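Luvstead Practice Pad, Large, Pale Pink

Home / Training Consumables / Suture Pads / Single Layer

Sold by: Brusadix Training Supply
Availability: In stock, ships from our own shelves
Pack sizes: Single, Clinic Four, Teaching Carton of 30

Overview

The Luvstead is a slab of soft synthetic tissue for people who need to close the same cut over and over until their hands stop arguing with them. It is pink. It is slippery. It has the general appeal of something you would move to the back of the fridge and hope a housemate dealt with. We have sold a great many of them and have yet to receive a letter praising the colour.

What customers do write in about is the way it takes a needle. Cheaper pads tend to behave like a mouse mat (and a few of them, we suspect, began life as one). The Luvstead has a bit of drag on the way in and a bit of give on the way out, and if you yank on your thread it will show you exactly where you yanked. Some learners find this discouraging. Their instructors are usually delighted.
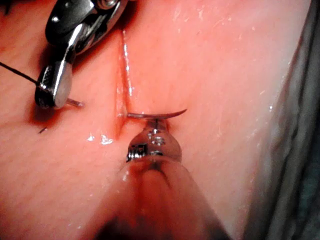
The surface compound is the part our supplier, Hauksdóttir, fusses over most. It is poured in one piece, so there is no top skin to peel back when a stitch is placed too shallow, and no mesh underneath to rescue you when it is placed too close to the edge. If a stitch tears out, it tears out. Move along a little and try again.

Wetting the pad is recommended. Dry, it grips the thread and squeaks, and a squeaking pad does nothing for the dignity of a classroom. A light misting brings up the shine and makes the lighting harder to manage, which we count as a feature. Anyone can find the lip of an incision on a matte surface under a soft lamp. Turn up a bright light from the front and the glare will sit precisely on the edge you were aiming for.

Who buys it

Mostly teaching labs, skills centres and vet schools, along with a steady trickle of individuals practising at the kitchen table, to whom we can only recommend a tray. It suits hand instruments, laparoscopic trainers and robotic instruments alike. The pad has no opinion about what is holding the needle driver.

It does well on a box trainer base, but it is wide, so measure your base before ordering. We have a returns shelf devoted to people who didn't.

What it's like to work on

The notes below come from Hrefna Frandsen, who looks after our demonstration bench and has put more thread through these than is probably good for a person.

Cutting. A fresh blade, one pass, moderate pressure. The edges part a little by themselves and leave a narrow groove. Sawing back and forth gives you a ragged lip that nobody can close neatly, and you will blame the pad, and you will be wrong.

Needles. Small curved needles are what it was made for. Take them in square to the surface and follow the curve around. Straight needles can be used, in the sense that a fork can be used for soup.

Jaws. Cross-hatched jaws hold a needle well but will chew the pad if you grab the surface with them. Lift with the lightest touch that works, or leave the surface alone and let the needle do it.

Thread. Black braided thread is easiest to follow against the pink. Pale thread disappears under a bright lamp, and you will spend a good part of your session looking for it. Leave yourself a tail you can find again – a short stub sinks into the surface sooner than you'd think.

Lighting. One strong lamp on the pad and the rest of the room dim is fine for camera work. The corners fall off to black and the eye goes where it should. 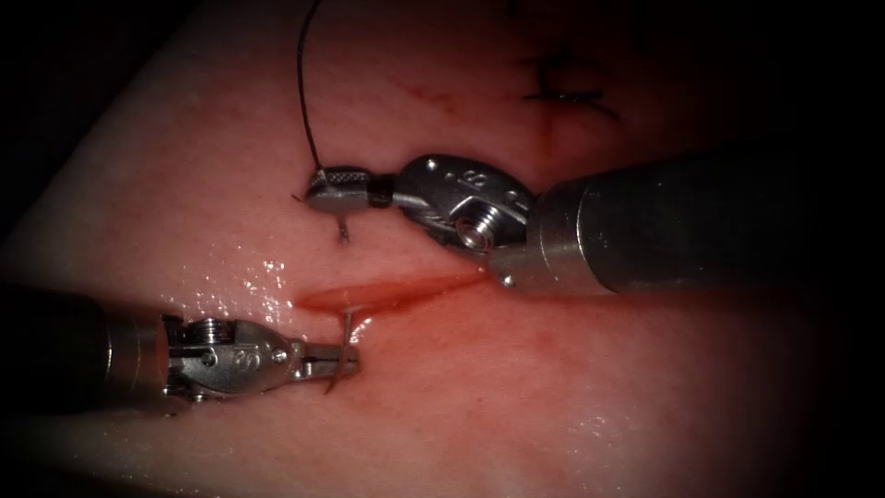
Adding fluid

The pad takes simulated blood without fuss. Use a water-based one, use a little, and put it in at one end of the cut. It will creep along the incision and smear outward as you work, so the red tends to arrive wherever you least need it.

Do not pour. A practice closure needs a thin film at the edges, and a pad sitting in a puddle teaches mopping. Oil-based theatrical blood is not covered by our returns policy, our patience or the laws of laundry.
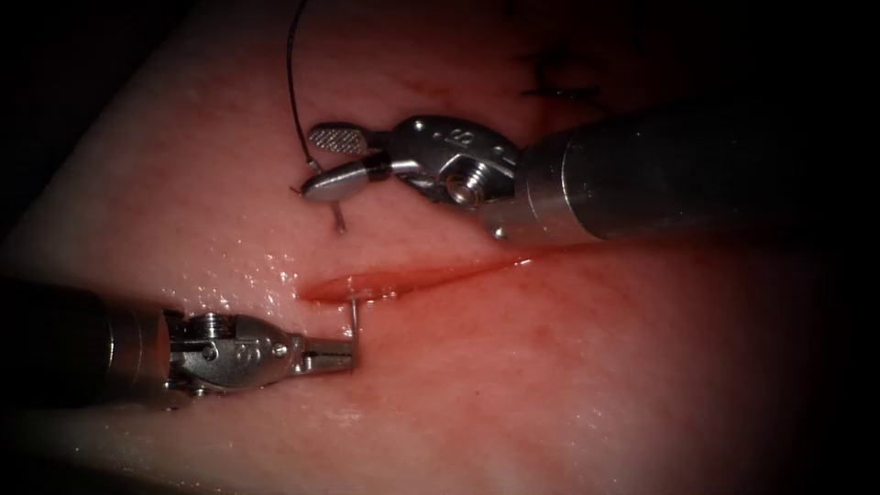
Luvstead pad with red fluid along the cut; curved needle and black suture held in cross-hatched jaws.

Care and storage

Rinse under cool water straight after use. Pull out old stitches before they have a chance to settle in. Pat with a lint-free cloth, dust lightly with cornstarch if it is going away for more than a day or two, and keep it flat in the tub it came in. Stored on edge it will slump, and a slumped pad never quite gets over it.

Keep out of direct sun. Keep away from solvents. Keep out of the staff fridge, please, or label it in large letters.

Small cuts close up well enough under light pressure to be used again for a shallow exercise. Once a stretch of surface is full of holes, turn the pad over. When both sides are full of holes, congratulations are in order, and so is a new pad.

Specifications

Item code: LV-142
Weight: 900 g
Colour: pale pink (no, there is no other colour)
Construction: single pour, synthetic, latex-free
Sides usable: both
Supplied with: lidded tub, sachet of cornstarch, care card
Not supplied: instruments, needles, thread, fluid, tray, talent

Ordering

Single pads and the Clinic Four go out by regular post. The Teaching Carton travels by courier and is heavier than it looks, so send somebody sturdy to the loading dock. Labs purchasing through Fundbridge can enter their account code at checkout and the paperwork will follow by email.

Orders placed before noon are packed the same day. The January batch was a touch firmer than usual – if you have tubs from it and would like them softer, leave the pads at room temperature overnight before cutting.

Goes with

Brusadix bench tray, raised lip
Black braided practice suture, reel
Water-based simulated blood, 1000 mL
Replacement tub and lid (for those who used the first one for lunch)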